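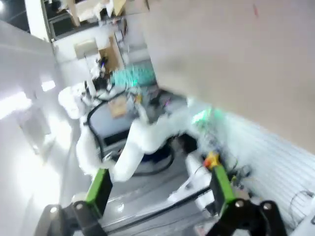
Figure 1. Work surface with loose cables, a small tan box and a large beige panel.

Packing and Materials Handling, Unit 6
Bench Order and Cable Runs
Instructor: Helmut Sperling

Reading before class: the Petersen chapter on bench layout. Bring your bench sheet from last week.

1. Cables on the surface

Figure 1 has a long black cable lying across the grey surface and a second one in a curved loop. Thin black wires are tangled along the equipment to the right. Mark these three on your sheet under "surface", "loop" and "tangle". The coiled cable against the wall goes under "stored".

A cable that crosses the working area is moved to the back edge and fixed there. If it is too short to reach the back edge, run it along the nearer side and note the length needed. Do not tape a cable across the middle of a bench, even for one session.

Loops: leave enough slack for the equipment to move through its full reach. Tie the rest at the base. A figure-eight coil holds its shape better than a round one for anything longer than your arm span.

2. Flat panels and boxes

Large flat panels, including cardboard sheets, are stored upright in the rack at the end of the room. They are brought to the bench one at a time. Small boxes stay on the bench only while they are being filled. The store at Clurudley keeps 144 of them in each bay, and the bay number goes on your sheet when you take one.

3. The Trastlow count

The stock list from Trastlow gives 2,773 items. We will use only the first 100 in class. Sort them by where they are kept (bench, rack, wall hook, drawer) before you sort by size. Last term several groups did it the other way and had to start over.

4. For next time

Draw your own bench from above, to any scale. Show every cable with its start and end point. Use a dashed line for a cable that hangs off the surface. Enter the finished sheet in Drata by Sunday. Paper copies can be left in the tray outside the workshop.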